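5. Sowing carrots and thinning the row

This part of the guide is for the deep planter box, the Prolton model. If you have the shallow one, please go to part 6, where you will find the lettuce and the radish. Long carrots do not grow well in the shallow box.

5.1 Before you sow

Check that the box stands level and that all 16 drain holes are open. Push a thin stick through each hole from underneath. If the water cannot leave, the roots will rot before they become thick.

Fill the box with sieved soil up to the line marked on the inner wall. The line is 40 cm above the base. Do not add fresh manure. With fresh manure the carrots grow two or three legs, and they are difficult to peel.

Note: The older boxes, delivered before June, have no line inside. Measure with a ruler and make a mark with a pencil.

5.2 Sowing

1. Water the soil the evening before. It should be damp in the morning, but it should not stick to your fingers.

2. Press the sowing board into the soil. The board makes three grooves at the correct distance.

3. Mix the seed with two spoons of dry sand in a cup. Carrot seed is very small and the sand helps you to spread it evenly.

4. Let the mixture fall slowly along the groove. Do not go back over a place where you have already sown.

5. Cover with a thin layer of soil and press it lightly with the flat of your hand.

6. Put the fleece over the box and close the clips on both sides.

Caution: The clips close with force. Keep your fingers on the outer part of the clip, and do not let small children do this step.

Carrots are slow to come up. In a cool spring you may wait three weeks and see nothing, and many people dig in the box at this point to look for the seed. Please do not dig. Keep the surface damp with a fine spray and wait. 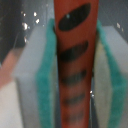

When the seedlings have their first feathery leaves, it is time for thinning. Choose a still evening for this work. The smell of the broken leaves attracts the carrot fly, and in the evening there are fewer of them.

5.3 Thinning

1. Water the row, so that the small plants come out easily.

2. Open the fleece on one side only.

3. Hold the soil down with two fingers and pull out the weaker plants. Leave a space as wide as your thumb between the ones that stay.

4. Take all the pulled plants away from the box at once - do not leave them lying on the soil.

5. Water again, close the fleece, and check that there is no gap at the corners.

Note: Padmavathi Chacko, who tested the boxes for us in Ferumdale, prefers to cut the weak plants with nail scissors. This also works well, and the neighbouring roots are not moved.

5.4 Feeding and watering

Give one full can of water twice a week in dry weather. If the soil dries completely and then gets a lot of water, the roots will split along their length. Feed is not necessary in the first season. From the second season, use half of the dose written on the feed packet.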